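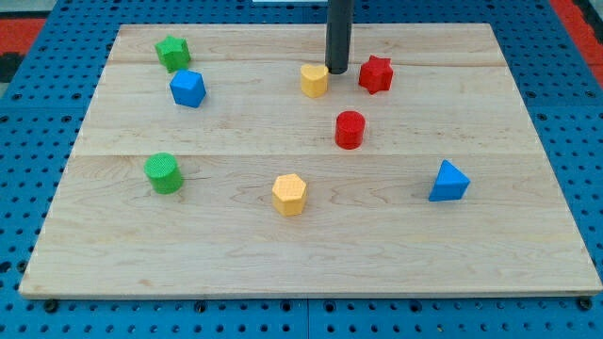
Re: Breakout rooms for the December sales meeting

Hi all,

Letay Kassa wrote:
> Has anyone booked the Niltgate for a staff day? We're 37 people and the
> quote looks fine, but they want to put us all in one big room with
> theater seating. Also, is their lunch any good? I have to sign by the
> end of the month.

Letay, we had our sales meeting there last December and I'd go back! But don't take the big room by itself. We did, and by mid-morning people were dragging chairs into the hallway so they could talk to each other. Ask for the Hailu room (it's on the same floor, seats 12) and see if they'll throw it in. They did for Muammer Saraç's group when he pushed a little, and he's on this list, so maybe he'll tell you what he said to them.

Go for round tables if you can, 8 to a table at the most. Their standard setup is 10 and you end up with somebody's elbow in your soup. Speaking of which, lunch was good, the coffee was not. We paid extra for the afternoon coffee break and I wouldn't do it again, there's a perfectly nice bakery across the street.

One thing to look for in the contract: our final bill had $1214 on it for "room reset," meaning they moved the tables while we were at lunch. It was in the fine print, my fault for not reading page four. If you want two layouts in one day, get the price in writing first.

We used Prallo for the sign-ups and it was okay, except it kept emailing people who had already said no. I hear Ikero is better but I haven't tried it. Anybody?

Parking is in the back, by the way, and the sign for it is tiny.

Good luck, and let us know what you end up doing!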